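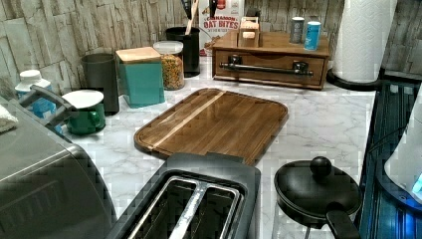 2021-12-20. Ralier follow-up, dietary sodium arm, Estgate site. Spent the morning on the food diary coding, which is behind. The kitchen items are where the coders disagree most. Bread is the worst of them: a two-slot toaster like the black one in front of the cutting board takes two slices at a time, and one coder reads "toast, one round" as one slice where the other reads two. At the sodium content we use per slice this is enough to move a low-intake participant up a band. Rule from now on: one round = one slice unless the diary gives a number. Codebook changed, old version kept in the archive folder.

Diaries double-coded so far: 40. Disagreements on bread portion in 13 of them. All 13 recoded under the new rule, both sets of values kept. Butter and spread entries not touched yet. Same problem with "scrape" and "thin", no rule agreed.

Urine samples. Batch from Ivevside arrived with the cold chain log complete. Three containers had no end time on the label, so the 24-hour volume can't be used for those. Spot sodium and creatinine still valid, entered with flag U2. Do not impute the volume. Asked the site for the collection sheets in case the time is written there.

Blood pressure. Cuff monitors at Estgate checked against the reference device. Unit B reads high on systolic at the top of the range, within tolerance but only just. Taken out of use until it has been serviced. Readings already taken with B stay in, with the unit number as a covariate. First reading of each visit is still discarded as per protocol. Ivevside had been averaging all readings including the first; raw values are there, so the means can be rebuilt. Script for this is in the Howlader folder, not tested on the May visits, where the column order is different.

Sample size. 364 participants with a baseline diary and a baseline pressure. Fewer will have both at follow-up, figure to come once Ivevside is merged. Not looking at outcome by band before the merge is locked.

Query on the questionnaire: "salt added at table" and "salt added in cooking" are being answered as if they were the same question. The answers match in nearly every form I went through. Either people really do both or they skim the second one. Suggest moving them apart in the next print run. Can't change it for this wave.

Freezer 2 alarm test done, passed. Label printer out of ribbon again, spare is in the lower drawer.

To do:
Recode spreads once there is a rule
Test the averaging script on May
Chase Ivevside for collection sheets
Service form for unit B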